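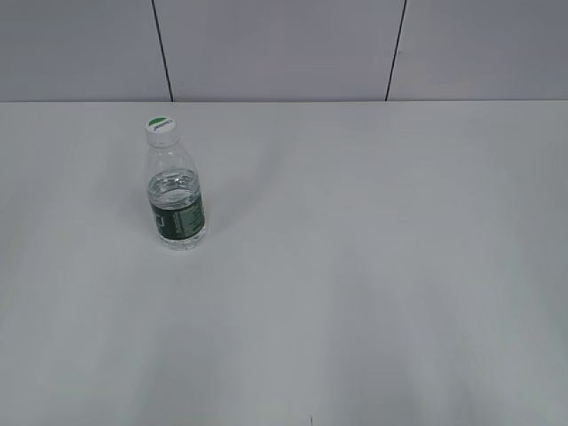
*Single bottle on the table, fixed camera view.*

**Teleoperation demonstrators, part-time (5 positions)**
Driler Manipulation Group, Workneh site
Posted 08/08/2021

Driler is hiring demonstrators to record manipulation tasks for the Tremo project. You will drive a robot arm by remote control through short tabletop tasks with bottles, glasses and similar household items. The recordings are used to train control policies. No programming is involved.

**Duties**

- Set up each episode from the task card and check the object position in the fixed camera view before recording.
- Complete the task by remote control in one continuous motion where possible. Long pauses are saved with the data and make an episode harder to use.
- Tag each episode as success, failure or operator error. Failures are kept. Do not delete them.
- For some tasks, guide the arm by hand instead of using the controller. The task card states which method applies.
- Log camera faults and dropped frames in Pendeo, our episode tracker.

The current task set has 19 tasks, with a target of 700 accepted episodes per task. Transparent objects make up much of the remaining work.

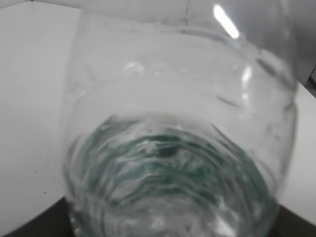
Operators work from both the fixed view and the wrist view. Clear walls and rims can be hard to place in either one, and depth readings on glass are unreliable. Expect to make slow approaches and to abort a grasp when the rim position is uncertain. Practice episodes are not counted toward your total.

**Requirements**

- Steady use of both hands for sessions of up to two hours, with breaks
- Normal or corrected vision
- Able to follow a written procedure exactly and repeat it many times
- Prior teleoperation, gaming or machine operation experience is useful but not required

**Terms**

Training is paid and takes two days. Shifts are four hours, on site only. The contract runs through March and may be extended.

**To apply**

Send a one-page resume and your available hours to the Workneh site office, quoting reference 457. Selected applicants will be asked to complete a short controller test in person.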